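# Week 4: Where the water goes

Notes for the evening class. Bring these back next week — Denise Yeoman is tired of printing them twice. 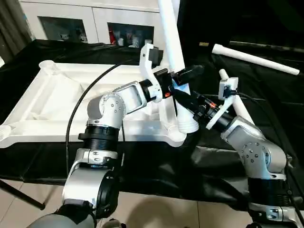 Household drainage runs on gravity, and gravity does not take requests. A waste pipe needs a steady fall all the way to the stack, and most slow sinks on the Bloxham estate have a stretch where somebody ran out of patience and let it sag. White plastic pipe, the sort being held over the black cloth, is light and forgiving, which encourages optimism. Grip a length near its middle and it feels stiff enough. Hang hot washing-up water in it for ten years and it will droop between clips like a bored pupil.

## The trap

The bend under the sink holds a plug of water, and the water keeps the sewer's opinions out of your kitchen. A trap fails in two common ways:

- **Evaporation.** The spare bathroom, visited at Christmas.
- **Siphonage.** A full bath empties fast and drags the seal along with it. Listen for the gurgle.

Darren Bramwell's cure for both was to keep the door shut. He lost marks for it.

## For next week

Read pages 76 to 82 of the course book. Then sketch the waste run from your own kitchen sink to the outside wall, marking each bend and clip. Guesses go in pencil.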